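Drusberg open-day recordings: README

Version 3. Please read this before you copy anything, particularly the part about the clocks.

What you have

This folder holds the robot recordings made during the Drusberg open day in February. The arm ran short table-top tasks in front of visitors from mid-morning until the building wanted us out. We kept 199 runs, which come to 1419 short clips once split into single movements. A run is one attempt at one task, from the arm leaving its resting pose to the arm returning to it, or to somebody pressing stop.

The demonstration was called Cirkus. The name was picked for the poster, before anyone had decided what the arm would do, and it raised hopes. One child asked when the animals were coming on. We had a bowl.

The tasks

There are 14 tasks, listed in tasks.txt with the wording we read out to visitors. Most involve moving a small object from one part of the table to another, which is harder than it sounds and duller to watch than we had promised. Visitors could choose the task from a printed card. They nearly always chose the block. If you are hoping for an even spread across tasks, you will be disappointed, and you should use the weights in balance.csv.

Tasks 5 and 9 share the same objects and differ only in the order of the moves. Their labels were swapped in the first release. They are now the right way round, so if you corrected them yourself, please uncorrect them.

How the runs were made

In the morning the arm was guided by one of us with a hand controller. After lunch it ran on Pleser, our own control program, which had behaved perfectly all Wednesday in an empty room. The column "driver" says which was which. Runs marked "mixed" began with Pleser and ended with a person grabbing the controller and smiling at the audience.

Objects were put back by hand between runs, by whoever was nearest. We had meant to use marks on the table for this, but the marks were under the cover by the time we opened the doors. Starting positions therefore vary a good deal. A visitor from Vanhove told us this was a strength of the data, and we have been saying so ever since.

Folders

runs/ has one folder per run, with video, joint readings and gripper state.
clips/ has the same material cut into single movements.
notes/ has our remarks, typed up from paper. Spelling is as found.
cards/ has scans of the task cards, front only.

The clocks

The video computer and the arm computer disagreed about the time, and the gap grew through the day. Use the column "t_fixed" for everything. The column "t_raw" is there for people who enjoy that sort of thing. Three runs just before lunch could not be lined up at all and have been left in runs/ but kept out of clips/.

Labels

Each run is marked "done", "part done" or "not done". Two of us marked them separately and then argued. Where we still disagreed, the lower mark stands. Applause was not taken into account, although it was recorded; the public applauded anything that ended with the gripper open, including several drops.

Sound has been removed from all files. This takes out visitors' voices and also our commentary, so nobody loses by it.

What it is good for

Checking whether a method copes with untidy starting positions and a change of driver halfway through the day. Short pick-and-place work in general. Teaching, if your students need cheering up about their own results.

It is a poor choice for measuring speed. We turned the arm down to a crawl for the public, and then turned it up a little when they began to drift towards the tea. The speed setting is given for each run in settings.csv, apart from the first few, when we forgot to write it down.

Known faults

Some morning runs have the wrong object name in notes/. The names in runs/ are correct.
The gripper state lags behind the video by a small amount in all mixed runs.
Clip numbers skip in two places. Nothing is missing there; we simply cannot count.

Corrections are welcome through the usual Drusberg address. Please give the run number, and say whether you are using the clips or the full runs, as the answer is usually different. 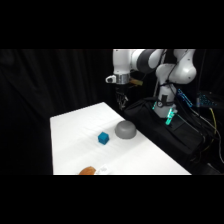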